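# Come teach a robot to handle shopping bags

November 26, 2019

We are looking for people with patient hands to join the Latov teaching group this winter. The work is paid, it is part-time, and you don't need to know anything about robots before you start. What we would like you to know already is what a plastic bag feels like when it won't open, or when you pick up one and three come along with it, and I think most of us have been studying that all our lives!

My name is Tanveer Sial, and I look after the people side of the Geleo project. Irfan Hayat looks after the arms and the software behind them. Between us we have spent a good long while on stiff, well-behaved things like cups and blocks, and since August we have moved on to thin plastic, a much harder business. A bag changes shape the moment you touch it. It folds over on itself, it hides its own handles, and no two pick-ups are quite the same. A person sorts all that out without thinking, and your job would be to do the sorting out through the robot's two arms while we record every movement, so that the robot can learn from your examples later on.
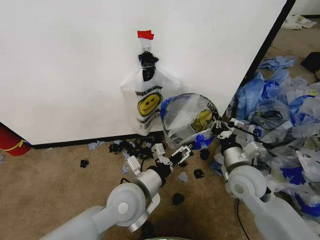
## What you would be doing

You will sit at a station with a pair of hand controllers, one for each arm, and guide the grippers by remote control. Most of the tasks are short. A typical list for one session might look like this:

- Take a single bag from a heap and bring it out over the clear floor.
- Hold a bag by its rim so that the opening shows.
- Reach for a bag that is hanging from a hook and take hold of its lower edge.
- Stretch a bag between both grippers and lay it down again.

We count a recording as one try at one task, from start to finish. Please don't worry if a try goes badly. A dropped bag, followed by a calm second attempt, is worth a great deal to us, and we keep those recordings right along with the smooth ones. The batch we are working on now, which Irfan has named Malik for reasons he keeps to himself, calls for 900 recordings, and we have 119 of them so far. You can see why we would be glad of your company.

The hanging bags deserve a word of their own, as they are the part new teachers ask about most. A bag on a hook moves away when you push it, and it is surprisingly easy to come in too fast and chase it across the panel. We will show you how to bring both arms in low and slowly, one on each side, and let the fingertips meet the plastic gently.
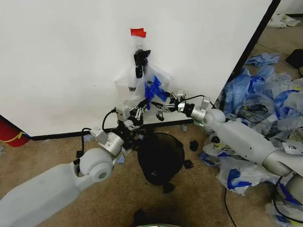

It takes most people a few tries to stop thinking about the controllers and start thinking about the bag. Once that happens the work becomes rather peaceful, and more than one of our teachers has told me they lost track of the time. You will also get used to using your two hands for different jobs – one to hold steady, the other to go looking for an edge – and that is just the sort of habit we hope to pass along to the robot.

## Who we are hoping to hear from

You should be 18 or older, comfortable sitting for a while, and able to use both hands for small, careful movements. Glasses are fine. Left-handed people are very welcome, and we could do with more of them. If you have sewn, packed groceries, folded laundry for a big family or repaired small things, do tell us, although none of it is required. We care much more about patience than about speed.

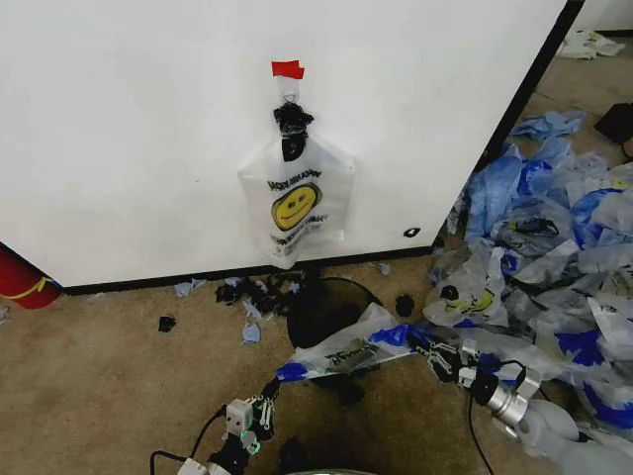 *Working a bag with both grippers, beside the heap.*

## Hours, training and pay

Each session lasts roughly 3 hours with a proper break in the middle, and you can choose mornings or afternoons. We ask for at least two sessions a week. Pay is $20 an hour, and your training is paid at the same rate. Your first session will be spent alongside Irfan, who will take you through the controllers, the stop button and the way we label each recording. After that you will work with an experienced teacher nearby until you feel ready to go on by yourself.

We record the movements of the arms and the view from the robot's camera. We don't record your face or voice.

## How to apply

Write a short note to Tanveer Sial at the Latov front desk, Flornent Building, or drop it off in person. Tell us a little about yourself, which hours suit you, and something fiddly you have done with your hands and enjoyed. There is no form and no need for a résumé. I read every note myself and will write back to arrange a visit, so that you can try the controllers before you decide.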